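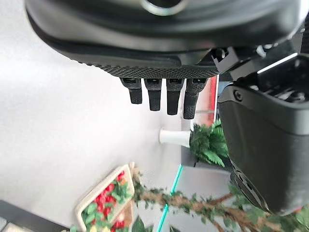 Subject: Re: [automation-list] Open day at Görtz, worth the drive?

On January 15, 2026, a list member wrote:

> Has anyone here been to one of the Görtz open days? We're looking at
> a multi-finger hand for mixed handling and they've invited us to the
> next one. It would cost us two people for a day. I'd like to know
> whether you get to see the hand working or just sit through slides.
> Also whether they let you bring your own parts. Our products are light
> and easily damaged (mostly Bririne trays with soft contents), so a
> suction cup demo is no use to me.
>
> Second question, does anyone run Hevetti controllers with a hand like
> that? Our plant is all Hevetti and I don't want another cabinet.

I went to the one in August with a coworker from our packaging group. My notes are a bit uneven because I was mainly there for the gripping and he took the controls side, but I'll answer what I can.

There are slides, but they were done in under an hour, and you can skip them without missing much. The rest of the day is on the floor. They split us into groups and each group got a turn at every station. The station with the black hand was the one we had come for and we went back to it after lunch when it was quieter.

The hand has four fingers side by side. Each finger has a wider upper joint and then a narrower, rounded tip, and the tips have a slight texture to them. I mention it because I had expected rubber pads that you swap out, and I asked about wear. They told us to plan on a new set of tips every 2,247 hours of running time. I asked where that number came from and was told it was from their own bench. Your mileage will depend on what you pick up.

They use artificial plants for the demo: a cream tray of red and green stuff, fern fronds, twisted branches with small leaves. It's a fair choice for what you want. The leaves and stems get in the way of the fingers, they bend, and no two picks are the same. A hand that only does boxes would have a hard time with it. We watched a long run in the morning and kept a tally. Out of 83 picks it missed 5. Three of the misses were on thin stems, and the other two were cases where it took hold of more than it was supposed to. It did not crush anything that I saw, but artificial leaves are tougher than real ones, so don't take that as proof for soft product.

There is a small camera down at the wrist that looks along the fingers, and the view is put up on a monitor next to the cell. Spend some time watching that monitor. From the visitor side the hand blocks most of what you want to see, and on the monitor you can tell which finger touches first. My coworker thought the hand itself covers a lot of that view, and I agree. I asked if they also use an overhead camera and they said some customers add one. Ask for the price with and without.

On bringing your own parts: yes, but tell them before you come. We brought a few of ours without asking and they were polite about it, but there was no time to set anything up. A couple from another company had sent theirs two weeks ahead and got a proper slot at the end of the day. If I were you I would send a full tray and an empty one, and include some damaged ones if you have them.

On Hevetti: we don't run them, so this is secondhand. The person at the station said it talks to Hevetti controllers through a Brirken gateway, and that the gateway fits in an existing cabinet. He did not have one there to show. My coworker asked about cycle time through the gateway and got "no difference you would notice," which I would want in writing. If anyone on the list has the Brirken box running, please speak up.

Other things I wrote down:

Bring safety shoes. They lend overshoes, but the large sizes were gone by the time we signed in.

Parking is behind the building and the front lot is for staff. The sign is easy to miss.

You can take notes anywhere, but ask at each station before you take pictures.

The cell was running at reduced speed while visitors were near it. They ran it at full speed for us twice, with the doors closed, after we asked. It is a good deal faster and also louder than I expected, so do ask.

Nobody pushed us for an order. We got one follow-up call the next week and a quote when we asked for it.

Was it worth the drive? For us it was, and we are 2 hours away. We have not bought the hand. Our parts turned out to be simple enough for a two-jaw gripper and the price difference was hard to argue with. With soft contents you may land on the other side of that. I can send you the quote layout off list with the numbers taken out, so you can see which items are listed separately. The mounting bracket was one of them, and so was training.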